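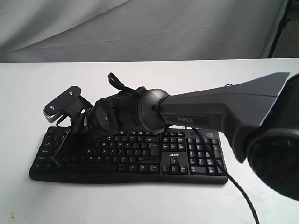 Keyboard station, arm over the left-hand keys.

Workshop Tips: Recording Key-Press Examples at the Bench

These notes are issued by the Plaltden workshop for operators who record key-press demonstrations for the Kobzar training set. They apply to a single arm, a full-size keyboard and a plain table. The current set holds 2,570 accepted episodes, and most of those that were turned away had faults that could have been corrected at the bench.

Preparing the table

Wipe the tabletop before the first episode and again after any break. Marks that do not respond to a damp cloth may be left alone. Strong cleaners dull a white surface and leave a patch that shows in every later recording.

Hang the backdrop so that it falls behind the back edge of the table. Folds are acceptable. A backdrop that is pulled straight halfway through a batch is not, and the batch should be closed before the cloth is touched.

Lead the cable away from the keys that are to be pressed and check it again whenever the keyboard is moved.

Placing the keyboard

Change the angle of the keyboard between episodes. Operators tend to return it to the same comfortable position, and the learning system then performs well in that position and poorly elsewhere. Small turns in both directions are sufficient. The keys named in the instruction must remain within reach of the fingers.
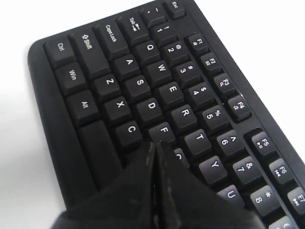

Read the instruction aloud before starting. Where it names a single key, press that key and no other. An episode in which a neighboring key is touched should be marked as a miss and kept, with the name of the neighboring key entered in the notes field. Misses are useful to the Terham reviewers when they are labeled correctly. Of the last 407 episodes sent for review, 91 came back for want of a label.

Moving the arm

Keep the fingers closed for single presses. Approach from above, pause briefly, press, and lift clear before moving sideways. Dragging across the key tops is hard on the fingers and produces motion that is difficult to learn from.

Begin each episode from a different height or side. A start position well off to the left of the keys is as valid as one directly over them, provided the wrist view still takes in part of the keyboard.

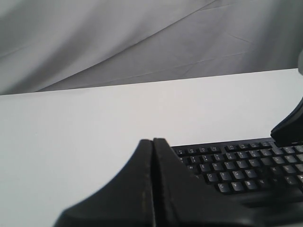 Limit a batch to 60 episodes. Attention falls off after that, and the approach paths begin to look alike. A second operator should take over where one is available.

Caring for the fingers

Inspect the finger surfaces at the start of the day. Light scuffs are normal wear and need only be noted in the log. Replace a finger if its edge is chipped or if the pair no longer meets evenly along its length. Do not change one finger in the middle of a batch.

Dust on the wrist camera should be removed with a dry lens cloth. Paper towels are not to be used.
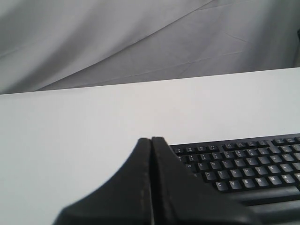
Closing a batch

Save the batch under the station name and the operator's initials. Play back the first and last episodes at normal speed and confirm that both views were recorded. Batches intended for Medasside are to be copied to the shared drive by 4:30 p.m.; later copies are collected the following morning.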